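Rerley Trail Pouch for Dog Walkers
Birkport Pet & Tack, reviewed by our shop staff
Updated 25 January 2025

Rerley says this hip pouch will carry everything you need for a long trail walk with a dog. We stock it, and we still think that claim is a stretch. It holds treats, keys, a phone and a leash. It won't hold a water bottle, whatever the tag says.
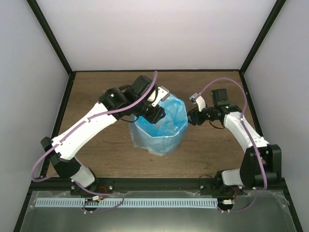 Two robotic arms and a blue plastic bag on a wood-grain tabletop.

The belt adjusts up to 60 inches. Rerley rates the buckle for 500 openings, a number we can't check and wouldn't put much faith in. Ours got stiff after a muddy week in June, then loosened up again when we rinsed it. The treat pocket closes with a magnet. A Labrador will get past a magnet. 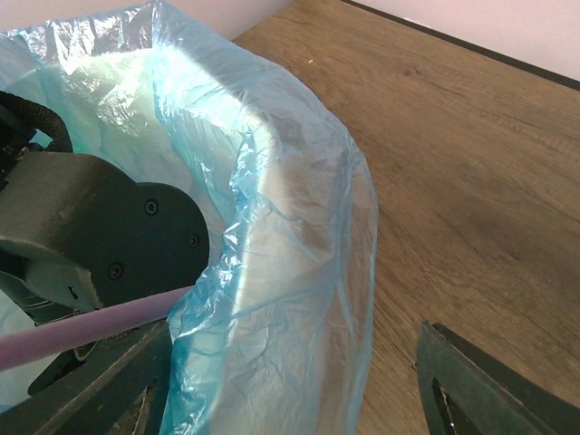

We're also not sold on the word "waterproof." The outer fabric sheds a light shower fine. The zipper doesn't, and a phone left in the front pocket during a real downpour is going to get wet. Put it in a sandwich bag if you care about it.

The older Prundley pouch costs less and has a better zipper, but the belt digs in if you ride or jog. If you mostly stroll around the block, buy the Prundley.
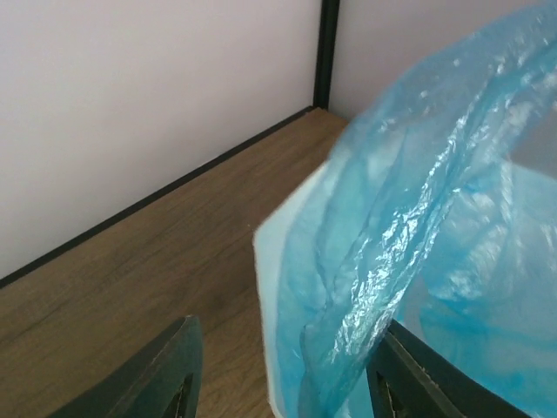
Light-blue plastic bag, crumpled.

Item number: 107
Weight empty: 131 grams
Colors: moss, black
Belt: up to 60 inches
Care: rinse by hand, hang to dry
Returns: unused pouches only, with the tag on. We can't take back one that smells of liver treats.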